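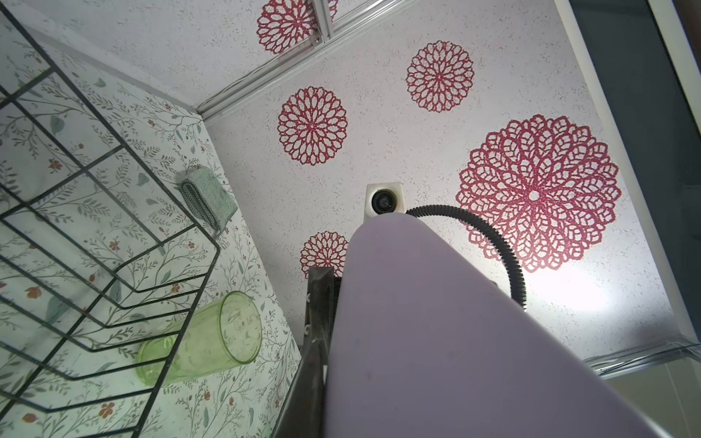 Aksel Lauritsen wrote back after the first release of this guide that he had followed the calibration steps to the letter and still got poses that jumped by half a room whenever the wrist pointed up. He asked whether the method simply does not work on a patterned ceiling. It does, with the settings in this section. The jumps come from medallions that look alike being matched to each other, and the default matcher does not guard against that.

4.3 Upward-view localization with ceiling medallions

This section covers set-up of the Kragh localizer when the wrist camera is used to recover the pose of the gripper from the ceiling. Complete section 4.2 (wrist camera intrinsics) first. The procedure applies to ceilings with printed or applied medallions on a speckled ground. For plain ceilings, see section 4.5.

4.3.1 Before you start

The localizer uses two kinds of evidence. Medallion centers give a coarse position. The straight edges of the ceiling — a track rail, the line where wall meets ceiling — give heading. Neither is enough alone. A round medallion has almost no usable heading, and a rail looks the same along most of its length.

Medallions of different sizes may be used together. Enter the true diameter of each one in the map file. Do not let the software estimate diameter from a single view.

CAUTION: Put the arm in reduced-speed mode before raising the wrist. With the camera pointing up, the operator's view of the work surface through the wrist feed is lost.

4.3.2 Building the map

1. Park the base and lock it. The base must not move until step 6 is complete.

2. Raise the wrist until the ceiling fills most of the view. The gripper casing will stay visible in the lower part of the view. This is normal for the wrist mount and does not need to be corrected.

3. Open the mask editor and draw a mask over the gripper casing and bracket. Leave a margin of 8 pixels. A medallion partly hidden behind the casing may be kept if its center is visible.

4. Start the map recorder and sweep the wrist slowly through the full pan range. The recorder stops by itself at 200 views.

5. Label each medallion center with a separate ID. Click on the center dot, not on the outer ring. The petal loops are too alike from ring to ring for the edge fit to settle.

6. Mark the rail as a line feature. Use both ends if they can be seen. If a cable runs in the channel, mark the outer edge of the metal and ignore the cable.

7. Save the map and run the check tool. Median reprojection error must be under 6 pixels. If it is higher, repeat from step 4.

NOTE: Do not label anything that hangs or can be shifted by hand. Camera housings, cable conduit, dish racks and the items in them are poor landmarks even when they are sharp in every view. Ea Briem's trials at Urcombe lost a full map after one conduit was pushed aside.

4.3.3 Matcher settings

1. Set match mode to "joint". The default, "nearest", scores each medallion by itself and is the cause of the jumps described by Lauritsen.

2. Set the hypothesis limit to 2,000. Lower values save time but drop the correct match when few medallions are in view.

3. Turn on the line constraint. Poses that disagree with the rail direction are then rejected before scoring.

4. Leave the color channel on "red" for red medallions on a white ground. Use "gray" if the medallions and ground differ mainly in brightness.

5. Turn on partial targets only if the map was built with them. Medallions cropped at the border of the view pull the center estimate inward.

CAUTION: A bright patch of light on the ceiling can saturate the sensor and hide the speckle. Lower the exposure until the speckle is visible inside the patch. Do not use automatic exposure during localization.

4.3.4 Result to expect

In the Trinddale tests, run by Sayaka Sakamoto and Þórey Grímsdóttir, joint matching with the line constraint removed all room-scale jumps from the recorded sweeps. Small errors in height remained. They were largest when the camera was close to a wall and patterned wallpaper took up much of the view, as the small repeated flowers produce many weak matches. Masking the wall lowered the error but did not remove it.

The tests did not cover a moving base. Troels Þrastardóttir is collecting those sweeps at Kurnport, and the settings above should be treated as untested for that case.

4.3.5 If localization fails

Pose flips between two positions: check that match mode is still "joint". A software update resets it.

Heading drifts while position holds: the rail is out of view or was marked along the cable. Repeat step 6 of 4.3.2.

No pose found: confirm that the mask does not cover the whole lower half of the view. Masks drawn with the gripper open must be redrawn if the gripper is closed.

Revision of 23 March 2022. Replaces the October release.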